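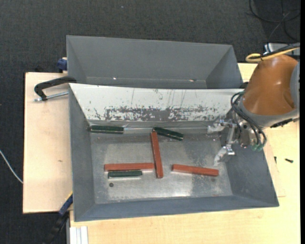
Red and dark green bars in a gray metal bin.

Search this site Type and press enter

September | By Judit Pintér, Dratum
2 min read

The Old Quarter of Grastavthorpe gets its own walking route, and I can't wait for you to try it

GRASTAVTHORPE — I've been leading visitors through the Old Quarter for long enough to know what usually happens. People step off the bus at the Corn Gate, take a picture of the clock, buy a pastry (fair enough, they're very good) and head straight back down to the waterfront. They miss the lanes behind the church, they miss the dyers' yard, and they nearly always miss Schnyder Hall, my favorite building in town and the one I'd show you first if you gave me only half an hour.

So I'm very happy to announce that Dratum is opening the Lantern Walk this September, a marked route through the oldest part of town. It's 798 yards from end to end, it starts at the Corn Gate and it finishes at the steps of Schnyder Hall. You can do it in about 70 minutes if you stop to read things, or a good deal faster if you're with my nephews. The walk is free, you don't need to book, and the lanterns come on every evening at dusk!

What will you pass? First comes Tanner's Row, where the houses lean toward each other so much that neighbors used to hand bread across the street from the upstairs windows. Then you turn left at the pump and go through the arch — mind your head if you're tall — into the dyers' yard. The stone troughs are still there, and so is the fig tree, which was fruiting like mad the last time I went by. After that the route climbs a little to Saint Orrin's and drops down again through the covered market, where you should try the smoked cheese and the plum cake from the stall nearest the door.

Schnyder Hall was built as a cloth exchange and has been a dance school, a grain store and (for one chilly winter) a skating rink. The ground floor is open to walkers again, with the old painted ceiling cleaned up and benches all along the south wall. I cried a bit when the dust sheets came down. I'm not going to pretend I didn't.

For anyone who likes a voice in their ear, there's an audio guide called Jukutix. You can borrow a player from the kiosk at the Corn Gate, and it tells the stories of the quarter in six languages. The English one was recorded by my colleague Iman Helmy, who grew up over the bakery on Tanner's Row and knows which doors are worth knocking on.

"I wanted it to sound like walking with a cousin who lives there," Iman told me when we finished the last recording. "I talk about kings a little bit. Mostly I talk about what people cooked and who they were annoyed with."

A few practical things. The lanes are cobbled, so wear flat shoes. Strollers and wheelchairs can follow the level route by way of Mill Street, marked with blue tiles, and it rejoins the main walk at the market. The market closes in the middle of the afternoon, so come in the morning if cake matters to you. Modest dress is appreciated inside Saint Orrin's, and please keep your voice down if the choir is practicing. Dogs are welcome everywhere except the church.

If you're a travel writer, a tour operator or a teacher planning a day out, I'd love to walk the route with you. Ask for me at the Dratum desk in the Corn Gate kiosk, or leave a note with Iman and one of us will get back to you. We can also arrange early entry to Schnyder Hall for small groups, before the doors open to everyone else.

Press contact: Judit Pintér, Dratum, Corn Gate kiosk, Grastavthorpe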